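Chapter 9
Things That Last, and Things That Merely Stay

In this chapter
Durable and nondurable goods
Service life, economic life, and the drawer
Cost per use
Why people replace things that still work
Why people keep things that don't

Key terms: durable good, service life, economic life, cost per use, salvage value, disposal cost, status quo bias

Parvaneh Bagheri bought a toaster when she moved to Fundale, and for eleven years it made toast. In the twelfth year it made toast on one side. She went on using it for three more years, turning the bread over halfway through, and during that time she also bought a second toaster, which was on sale, and put it in a closet. When asked why she did not use the new one, she said that the old one still worked.

Economists have had a good deal to say about the first eleven years of that toaster and very little about the last three. The reason is simple enough. For eleven years Bagheri behaved like the household in Chapter 2, the one that compares costs with benefits and gets a pleasant straight line for its trouble. After that she behaved like your aunt. This chapter tries to deal with both.

9.1 What counts as durable

A durable good is one that gives its owner a stream of services over a long period. A nondurable good is used up quickly. A refrigerator is durable and the milk inside it is nondurable, although every shared apartment contains a carton that seems prepared to argue the point.

The usual dividing line in published statistics is three years of expected life. Like most dividing lines, it was drawn by people who needed to go home at some point. Shoes fall awkwardly near it. Umbrellas are worse, being built to last a decade and left on the bus within the month. For our purposes, what matters is that the buyer of a durable good pays now and is served later, so that every purchase contains a forecast. The buyer of a winter coat is predicting the weather, the fashion, the strength of the zipper, and the future circumference of the buyer.

Most of us make these forecasts badly and in a hurry, often while holding a phone in the other hand.

9.2 Service life and economic life

Service life is the time during which an object can still do its job. Economic life is the time during which it makes sense to let it. The two are often confused, and manufacturers have not worked hard to clear the matter up.

Take the pump sold by Lehtinen, a maker of small garden equipment whose records we will use throughout Part Three. A well-kept pump of the older design will move water for twenty years. By year nine, however, the electricity it wastes each season costs more than the yearly share of a new one. Its economic life is over. Its service life has eleven years to go, and if you have ever tried to persuade a gardener to throw out a pump that pumps, you will know which of the two numbers wins.

The opposite case also exists. A wedding dress has a service life of many decades and an economic life that ends at midnight.

Shengli Fu, who managed spare parts at Lehtinen, kept a list of the components customers asked for after the company had stopped making them. The list reached 341 items. He noticed that the requests fell off steeply in the first few years after a model was dropped, as one would expect, and then rose again. The later letters were from people who had inherited the equipment. They had never chosen it, had paid nothing for it, and were by a wide margin the most determined to keep it running.

9.3 Cost per use

Suppose you buy a pair of boots for $180 and wear them 90 days a year for four years. Divide the price by the number of days and you arrive at 50 cents a wearing. A $40 pair worn 50 times before the sole departs comes to 80 cents. The expensive boots are the cheap ones. This result is beloved of people who would like to buy expensive boots.

The calculation is correct as far as it goes. It assumes that the boots will be worn as planned, and plans for boots are notoriously optimistic. It also ignores the fact that a person with $40 cannot buy the $180 pair at any cost per use whatever, a point we return to in Chapter 11, where it becomes less amusing.

Cost per use has a second weakness: it treats all uses as alike. A fire extinguisher that is never discharged has an infinite cost per use, and its owner is delighted. The Otanel bread machine described in Case 9.1 was used 2 times in six years and occupied a shelf that could have held dinner plates. Its owner, Mandla Potgieter, was also asked whether he regretted it. He said he was planning to get back into bread.

9.4 Salvage value and the cost of letting go

In a business, equipment that has come to the end of its life is sold for whatever it will fetch. This amount is its salvage value. The accountant enters it, the truck comes, and everybody returns to work.

A household has no truck. To dispose of a slow cooker it must decide to do so, find the lid, find someone who wants it, and reply to a stranger who asks whether the price is firm. Each of these steps costs something, and together they may easily exceed the few dollars at the end. When disposal cost is greater than salvage value, the sensible course is to do nothing, and the object stays. What looks like sentiment is often arithmetic.

What looks like arithmetic is also often sentiment. Romana Koubek asked members of 2000 households in and near Buditz to name the oldest working object in their kitchens and to say what it would cost to replace. They were good at the first question and hopeless at the second. The replacement prices they gave were commonly those of the year in which the thing was bought, as if the shop had been waiting patiently ever since with the same ticket on the shelf.

Her respondents tended to pass over the costly appliances altogether. The oldest survivors were low-priced things with no motor, no hinge, and nothing to plug in: a rolling pin, a grater, a bowl, the strainer that had moved house with them. Such goods have very little to go wrong and so are never brought up for review.

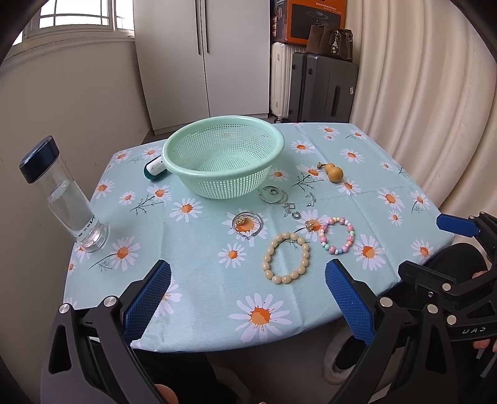 They also leave almost no trace in the figures. A household that buys one sieve in thirty years appears in the sales data once, briefly, and then seems to give up draining things. Section 9.5 looks at how the stock of goods already in people's homes can be estimated when the people themselves have forgotten owning most of it.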